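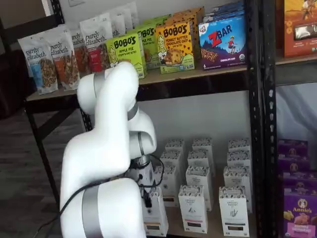 黑色金属层架,架上是包装零食

发件人:Ese Odukoya
收件人:Hitetitz 家庭储藏邮件列表
日期:2022年3月2日
主题:Re: 燕麦里的小蛾子,又来了

Oľga,你好,各位好:

先引原信,再逐段回。信有点长,只想看冷冻做法的可以直接翻到后半部分。

> Oľga Kratochvíl 写道:
>
> 上个月我在厨房里看到一只小蛾子,翅膀前半截灰白,后半截是铜褐色,飞得不快,停在天花板角上。
> 我没当回事,以为是从窗户进来的。过了几天又有,这次是在橱柜门内侧。我把柜子翻了一遍,
> 在一袋开过的燕麦片里找到了丝,燕麦粘成小团,里面有幼虫。那袋扔了。
>
> 旁边的东西我也看了,面粉没事,米没事,几盒没拆的麦片外面看着也没事,就放回去了。
> 柜子用醋擦了一遍,放了几片月桂叶。
>
> 现在又看见蛾子了。我的问题是:
>
> 没拆封的盒子和袋子到底要不要扔?月桂叶有没有用?Grorkska 的粘板我买了,
> 一晚上粘到好几只,是不是再多放几张就可以解决?还有,有人说冷冻可以杀虫卵,
> 要冻多久,冻完的东西还能不能吃?
>
> 我们在 Clesevitz 住的是老房子,厨房橱柜是前任房主打的,背板和墙之间有缝,
> 手伸不进去。不知道跟这个有没有关系。
>
> Oľga

从你的描述看,应该是印度谷螟。翅膀两截颜色分得很清楚,这一点比较好认。衣蛾通常是一整片的浅黄褐色,而且怕光,不大会停在天花板上。粮食里的其他小蛾子也有,处理办法差不多,分不清也不要紧。

我家前年闹过一次,从五月开始,前后清了两遍才算完。第一遍失败的过程跟你很像:找到一袋明显有虫的,扔掉,擦柜子,以为结束了。那时我没有去看其他的包装,只看了外观。后来发现真正的源头是一袋鸟食,放在洗衣房的架子上,离厨房隔着一道走廊。所以我的第一个建议是,先不要急着再擦柜子,把家里凡是干的、能吃的东西都列出来,不限于厨房。容易漏掉的有:鸟食、猫粮狗粮、干花和香包、带谷壳的热敷垫、孩子用豆子和通心粉做的手工、别人送的茶叶礼盒、装饰用的干玉米、辣椒串、旅行包里剩的坚果。巧克力也会生虫,特别是带果仁的。

关于没拆封的盒子。纸盒本身挡不住幼虫,刚孵出来的幼虫非常小,盒盖的折口就够它进去。里面那层塑料袋要看是哪一种,薄的可以咬穿,封口如果有褶皱,也能从褶皱里钻。我检查的时候会把内袋拿出来,对着窗户看四个角和封口线,找细丝和针尖大的孔。盒子里面靠近折口的地方也要看,幼虫准备化蛹的时候会离开食物往高处爬,纸盒的夹缝是它喜欢的地方。你说外面看着没事就放回去了,我猜问题可能出在这一步,当然也可能是柜子后面的缝,下面再说。

立式袋,就是底下能撑开站住的那种,带拉链封口,情况稍微复杂一点。没拆过的,热封线完整,一般可以放心。拆过以后靠拉链合上的,我一律当作敞口处理。拉链槽里卡进一粒燕麦就合不严,

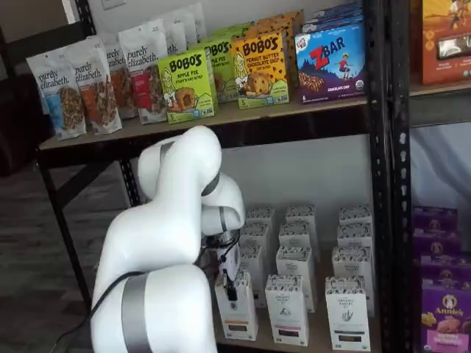
而且这种情况从外面很难看出来,用手指捏着走一遍也觉得是合上的。我试过把合好的袋子倒过来抖,桌上会落一点粉末,有粉末掉出来的地方,小虫就可能进得去。所以开过的袋子我现在都整袋放进硬盒子里,袋子不扔,保质期和批号还在上面,要查的时候方便。

月桂叶。列表上每隔一阵就有人问。我自己放过,没有看出区别,虫就在叶子旁边结网。也许浓度高的时候有一点驱避作用,但我不会指望它。薄荷油、丁香同理,而且燕麦和面粉吸味,放久了粥里会有丁香味。醋擦柜子可以,去油污和残渣,醋本身杀不了卵。吸尘器比醋有用,用扁嘴把层板的孔、铰链、角落都吸一遍,吸完马上把尘袋或者尘盒倒到屋外的垃圾桶里。

粘板。Grorkska 这一类粘板靠信息素引诱,只引雄蛾。雌蛾不来,已经交配过的照样产卵。它的用处是告诉你还有没有虫,以及哪间屋子多。粘到好几只说明附近确实还有源头,多放几张并不能让源头消失。我的做法是一间屋子一张,离食物远一点,不要贴在食品柜里面,把附近的雄蛾往柜子里引没有好处。也别放在开着的窗边,会把外面的招进来。粘板上写好开始用的日期,隔一段时间看一次,和上次比较。清理做完之后如果一直没有新的,才算放心。时间要放长一些,厨房凉的话从卵到成虫可以拖得很久。

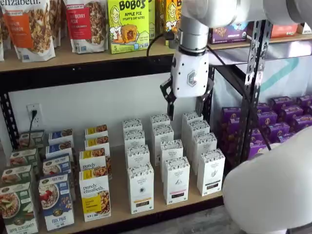
purely elizabeth 的两款格兰诺拉:pumpkin cinnamon 和 cranberry pecan

格兰诺拉和坚果混合麦片要单独说一下。它们比普通燕麦片油,里面有坚果和果干,谷螟很喜欢,同时也更容易哈喇。很多人把哈喇味和虫的味道弄混。哈喇是旧油漆、旧蜡笔那一类的味道,虫多的时候是一种发闷的甜腥气,闻过一次就记得了。只有哈喇味没有虫丝的,扔掉就行,不必牵连旁边的东西。格兰诺拉本来就结成块,看到结块不要慌,掰开看,有丝连着的才是虫,糖粘住的断面是干脆的。果干上的白霜也常有人来问,葡萄干和无花果表面析出的糖是颗粒状的,用温水一碰就化,丝不会化。

再说冷冻。能用,我家现在新买的面粉和燕麦都先冻过再上架。时间上,我按整袋算四天,冰箱要够冷,冷冻室里不要塞得太满。厚的大袋子中心降温很慢,我有一次用探针温度计插进一袋面粉里看,过了一夜中间还没有到冰点以下。后来就改成分装,每袋 800 克,压扁了平放,这样冻得透,也好叠。大米我按 1000 克一袋分,米粒之间有空隙,比面粉冻得快一点。这两个重量没有什么讲究,是我家盒子的大小决定的。

取出来的时候不要马上开袋。冷的袋子在热厨房里会结露,开了袋露水就结在面粉上,接着就是霉。原封放在台面上,等它回到室温,外面擦干,再倒进盒子。冻过的东西当然可以吃,烤面包、煮粥都没有影响。格兰诺拉冻过以后口感也还行,我觉得坚果反而更不容易哈喇。已经看见虫的不用冻了,直接扎紧扔到屋外。

烤箱加热也有人用,我不太推荐用在面粉上,受热不匀,边上会焦。旧的豆子如果要做压重,倒是可以烤一遍。

盒子。列表上讨论过很多次,我不重复,只说我用的。Morikawa 的带硅胶圈的方盒我用了几年,盖子四面都有扣,比较严。缺点是硅胶圈的槽里会积粉,要定期拆下来洗,洗完一定干透再装回去。旋盖的玻璃罐也可以,但单靠螺纹不够,幼虫可以沿着螺纹爬进去,盖内要有密封垫。饼干铁盒不行,盖子是扣上去的,缝很大。买盒子之前可以试一下:装半盒水盖好倒过来,漏水的不要。先量好层板高度再买,我第一次买高了,退了一半。

装进盒子的时候不要新旧混倒。旧的吃完,盒子洗干净晾干,再倒新的。如果混在一起,旧的那批里万一有虫卵,整盒都赔进去,出了问题也不知道是哪一批带进来的。我在盒底贴一条纸胶带,写日期和店名。后来有一次又见到虫,就是靠这条胶带查到是散装柜买的荞麦。散装的东西我现在还买,只是回家路上单独装一个袋子,进门直接进冷冻室,不在橱柜里过夜。

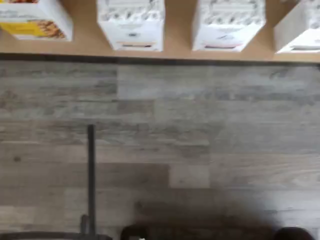 回到你说的老橱柜。背板和墙之间的缝确实麻烦,蛹可以在里面待着,你擦柜子碰不到它。我会先把柜子清空,用扁嘴尽量吸,然后沿着背板四周打一圈密封胶,把里面的封死。层板上打的支架孔也用胶带贴掉或者拿木塞堵上。胶要选干了以后没有味道的,打完开着柜门晾够时间,东西先别放回去。这段时间食物放在外面的开放架上就可以,我觉得开放架反而有好处,什么都看得见。摆的时候不要塞满,像照片里那样,白纸盒排成一排,盒与盒之间留一点缝,有没有丝、有没有碎屑落在板上,扫一眼就知道。层板颜色浅也有帮助,深色板上的粉末和虫粪不容易看到。地板如果是一条一条拼的,缝里会落碎粮,吸尘的时候顺着缝走,踢脚线上沿也不要漏。架子的立柱如果带孔,孔里也要吸,我在那种地方找到过蛹壳。

另外,天花板和墙的交界处你看过没有?幼虫爬出来化蛹,常常爬到很高的地方,窗帘杆后面、挂钩后面、画框背面都有可能。我家有一批就在厨房挂钟的背面。拿湿纸巾捏掉,或者用吸尘器吸。看到在墙上慢慢爬的奶白色小虫,头是褐色的,就是它,不用怕,不咬人。

我建议你按下面的顺序来,其实就是我第二遍做的:先把全屋的干货集中到一个地方;逐件检查,有虫的扎紧扔掉;可疑的和敞过口的送去冷冻;空柜子吸尘,封缝,擦干净;粘板放好,写日期;东西装进密封盒再回来。一个人做大概要一整天,中间不要停下来做饭,我就是中间停下来做饭,把没检查过的和检查过的摆混了,只好重来。

药剂我不主张在食品柜里用。喷雾对飞着的成虫有效,对包装里的幼虫和卵没有用,残留倒是留在放吃的板子上。赤眼蜂卡有人用过,据说效果不错,我自己没试,用过的请补充一下,特别是放几轮、多久换一次,厨房冬天凉的话还有没有效。

还有两件小事。你问过面粉要不要扔,如果面粉是单独装在密封罐里、一直没开过盖,我会留着,先筛一遍再冻。筛子要细,筛完看筛面上有没有团和丝。米同样处理,淘米的时候有东西浮起来就别要了。第二件,猫粮不要忘记,特别是大袋敞着口放在地上的那种。

如果封缝的时候需要知道我用的是哪种胶,回信问我,管子还在地下室,要下去看一下标签。你那边拍得到背板的缝的话也可以发上来,列表上有人做过木工,可能比我清楚。

Ese Odukoya

--
Hitetitz 家庭储藏邮件列表
回复时请删去与正文无关的引文
退订请发空信,主题写“退订”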